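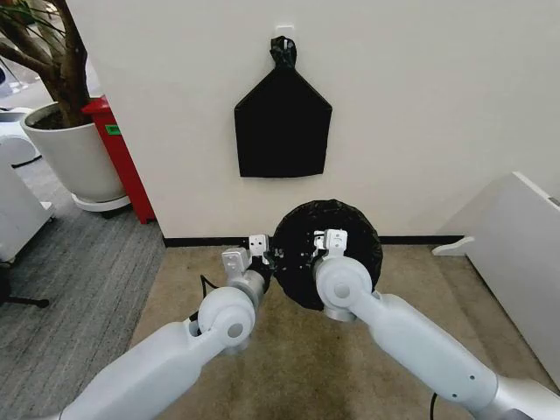 Both grippers on the round black item, with the black bag on its wall hook behind.

Progress report to the Kendov Fund: Two-Handed Handling
Period ending December
Prepared by Cecilia Agyeman, project lead, Gorutdale

Where we are

We now have 2,463 accepted examples in the Truvix set, and I'm delighted with how the last stretch has gone. The plan you agreed to fund asked for soft and awkward everyday objects handled with both arms together, and that is what the team has spent the period on. In the spring we were still arguing over how to label a grasp. Now an operator can sit down after lunch and work steadily until four without having to stop and ask me anything!

Each example is one full attempt, driven by a person from start to finish. We store the view from the head camera, the positions of both arms, how far each gripper is open, and a short written label saying what the operator meant to do. Attempts that go wrong are kept as well, under a separate label, and are not included in the total above.

What we have been collecting

The current block is about flat, round and floppy things held by opposite edges. These are a lovely test for two arms. If one side pulls a little early the object twists, and the other side has to give way. Operators have been asked to hold the object upright facing the wall, pause, and then carry on with whatever the task card says. The pause was Iwasaki's suggestion — it gives the learning system a clear stretch of steady holding to copy, and it makes the labels far easier to check.

We also moved to a mixed order of cards. Before, an operator would do the same card 50 or more times in a row and the movements became very alike. With the cards shuffled there is much more variety in how the arms come in towards the edge, and the set is better for it.

First training results

We trained on the first part of the set and ran 200 trials on the real arms. The system is good at reaching and closing. Letting go is weaker: one gripper often opens well before the other, and the object swings. Looking back through the examples, our operators do the same thing more than we had realised, so the new cards ask for both sides to open together.

Problems

We lost 3 working days to a fault in the clock that keeps the two arms' records in step. Everything recorded in that time has been taken out. The check now runs each morning before the first attempt.

Labelling is still slow. Iwasaki has a simpler form nearly ready, and the early version is already a pleasure to use.

Next period

We plan to add up to 500 examples, most of them on letting go and on passing an object from one gripper to the other. No change to the budget is requested. I would like to bring one more part-time operator in from the existing staffing line, and would be glad of your agreement before we set the new rota.

If anyone from the fund would like to visit and try driving the arms, please do come — mornings are best.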